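Subject: Re: [equip-planning] Handheld units for the home collection, next order
From: Musa Ezeani

Replying inline to the budget question, and adding the spares list.
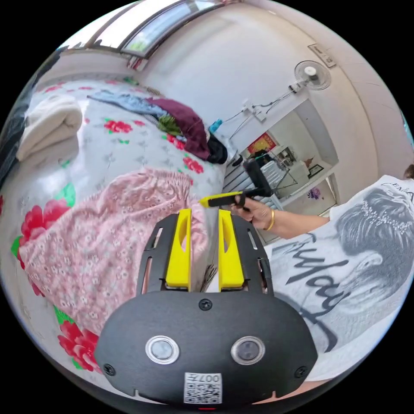

The order under discussion is for handheld grippers only; the arms are on the Trandley line and do not change. My proposal is to buy the handhelds in pairs and stop issuing single units. Most of the task list is now cloth: bedding, towels, garments with gathered edges, mixed piles of clothes. In the bedroom above there are two tools at the bed, both with yellow and black parts, and a folded towel and a spread-out pink floral garment already on the sheet. Folding anything of that size with one gripper means pinning the other side by hand, and the arm cell has no hand to pin with. If the data is meant to carry over, the operator needs two.

> On the last call we had 50 units penciled in. Is that 50
> operators or 50 grippers? Skuto quoted per gripper, and
> I would like to know which number goes in the request
> before finance sees it. Also, are fingers a consumable
> or a capital item?

50 grippers, so 25 operators. The request should say "50 grippers (25 pairs)" in the title line, otherwise we will have this exchange again in October.

Fingers are a consumable. The housing, lenses and handle go in as capital. I would put the fingers on a separate line with their own part number, as Skuto will sell them without the frame. The quote gives 60 as the smallest finger order, counted as single fingers. At two per gripper that is one set for 30 grippers, and I would take the minimum now and reorder from the wear log.

Price per gripper is 257 before tax, same for left and right, as the units are identical. Ragab came in lower, but their housing is glued and a failed lens means replacing the whole front. The Skuto front comes off with a hex key. We repaired 6 fronts last season and would have thrown all 6 away under the other design.

50 x 257 = 12,850. Fingers, chargers and cases are not in that figure. Please do not round it in the request.

> Could Bodellow hold the stock and ship to homes directly?

They can, but they want the ID labels applied before intake. Our numbering has to be fixed before the order goes out, and I would rather not reuse retired numbers. Pairs should be registered as pairs in the inventory, with the two unit numbers in one record. At present a unit that comes back for repair leaves its partner sitting in a case with no flag on it.

Still open:

-- Cases. The current foam fits one gripper. A double case is a custom cut and Bodellow has not priced it.
-- Chargers. One dual charger per pair, or two singles? Some rooms have only one free socket near the bed, so I lean toward dual.
-- Finger tips. Thin fabric slips at the tip before it slips at the base. If anyone has run the softer tip on sheets or light garments, send me the logs before I fix the part number.

I will send the revised sheet to the list once Bodellow answers on the cases.

Musa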